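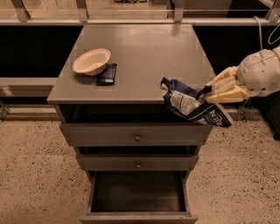 Department of Housing and Interior Studies, Furniture Use Group

3.2 Bedside surfaces as places for food

Most of the advice on bedside furniture assumes that the top holds a lamp, a clock, a book and a glass of water. Our survey material does not fit that picture well. Of the 361 bedside units recorded in the main sample, a large share had food, food packaging or tableware on the top at the time of the visit, and in small rented rooms the bedside unit was often the only raised surface within reach of the bed. This section looks at what that does to the top and to the drawers underneath it.

Figure 1. Nightstand-style cabinet with a shallow white bowl, a small dark packet partly under the bowl, and a crumpled blue-and-white snack bag at the right front corner of the top.

The cabinet in Figure 1 belongs to the group we call type B: a flat top with a front overhang, an open cavity directly below it, and drawers with small round knobs. Type B units made up most of the sample from the Mota housing block and about a third of the sample from Vilau. They are sold as bedroom furniture, but residents in both places also used them next to sofas, beside desks and, in a few cases, as a side table for meals.

We sorted the things found on the tops into three groups. Tableware covers bowls, cups, plates and cutlery. Packaged food covers anything in a bag, wrapper or box, whether or not it had been opened, as our recorders were told not to handle items or look inside them. Everything else went into a general group. The bowl in Figure 1 was coded as tableware and both packages as packaged food. Where one item lay partly under another, as the packet does there, the pair was also coded as overlapping. We added this code after the pilot, when it became clear that overlap was common even on tops with plenty of free space. It says more about the order in which things are set down and how little they are moved afterward than it does about crowding.

Position on the top was recorded as back, middle or front, and left, center or right. An item that extended past any edge was given a separate overhang code. Soft packaging was overhanging far more often than tableware. A bag has no fixed base, so people put it down where there is room and let part of it hang. Bowls and plates were nearly always fully on the surface, although many were close to an edge. Units with a glossy or semi-glossy finish did not differ clearly from matte ones in this respect, and we have left finish out of the later tables.

The open cavity was used less than we had expected. In the interviews, residents of Mota described it as a good place for a book or a charger but a poor one for food, mainly because crumbs collect at the back and the space is hard to wipe. Several said that they could not see what was in it from the bed. The cavity is dark in most type B units, even in daylight, and the overhang of the top makes this worse. One maker, Grekeck, offers a version with a lighter inner panel, but too few of these were in the sample for us to say whether they are used differently.

Drawers were recorded as closed, slightly open or open. Slightly open drawers, such as the top and middle ones in Figure 1, were the most frequent state for type B. We do not read much into this for any single unit. Across the sample, however, slightly open drawers went together with food on the top, and the link held when we looked at Vilau and Mota separately. Two explanations seem possible. Snacks may be kept in the drawers and taken out from there, or the drawers may be left open to catch or receive wrappers. Interview answers supported both, and some residents named the top drawer as the place for unopened food and the middle one for waste that would be carried out later.

Cleaning was reported as a weekly task by most residents and as a daily one by very few. The usual order was to take away the tableware first, then the packaging, and to wipe the top last. Small flat wrappers were the items most often missed, mostly those under a bowl or plate. In the Moges follow-up in April we asked 11 households to keep a small bin beside the unit. Packaging on the top fell in all but 2 of them, while the amount of tableware stayed much the same. The bin had no clear effect on how the drawers were left.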